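4. Slip Resistance of Common Footwear on Polished Tile
Group members: Etornam Addo, Nipon Bunnag

4.1 Method
Each shoe was loaded with a 1000 g mass and placed on a level tile. A spring scale hooked at the heel was pulled horizontally until the shoe moved, and the peak reading was recorded. The static coefficient was taken as peak force divided by total weight (shoe plus mass). Forty pulls were made per surface condition, 32 of which were kept. The other eight were dropped because the scale was not level at release.

4.2 Results
Dry tile gave the higher coefficient for every sole tested. With a film of water the mean value fell by 19 percent. Soapy water gave a larger drop, but the readings were too scattered to report as a single figure.

4.3 Sources of error
The scale pointer was read by eye. Pull speed was not controlled -- Addo pulled faster than Bunnag, and the two sets differ slightly. Sole wear was not measured. A repeat should use a motor-driven pull and a fixed rest time before each reading.
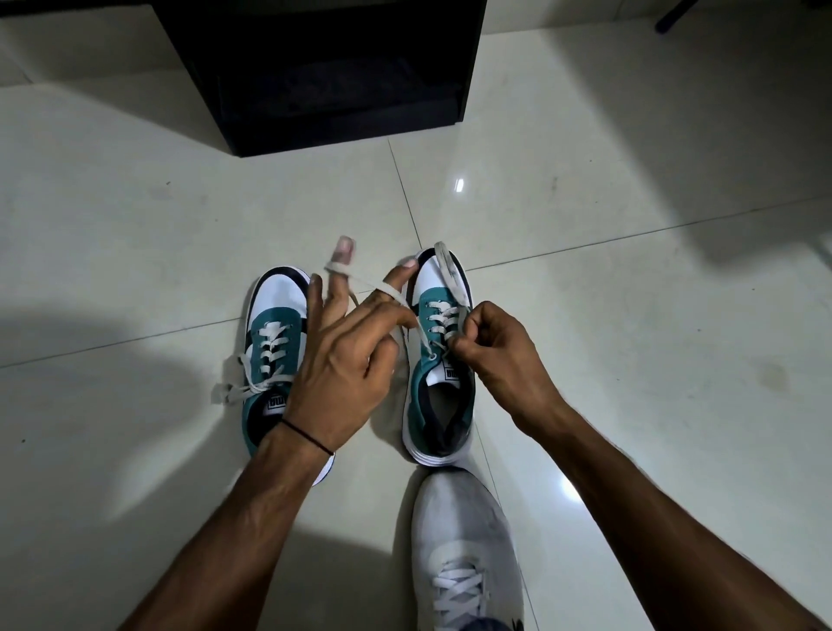 Figure 4. Low-top sneakers with thick white soles on glossy tile.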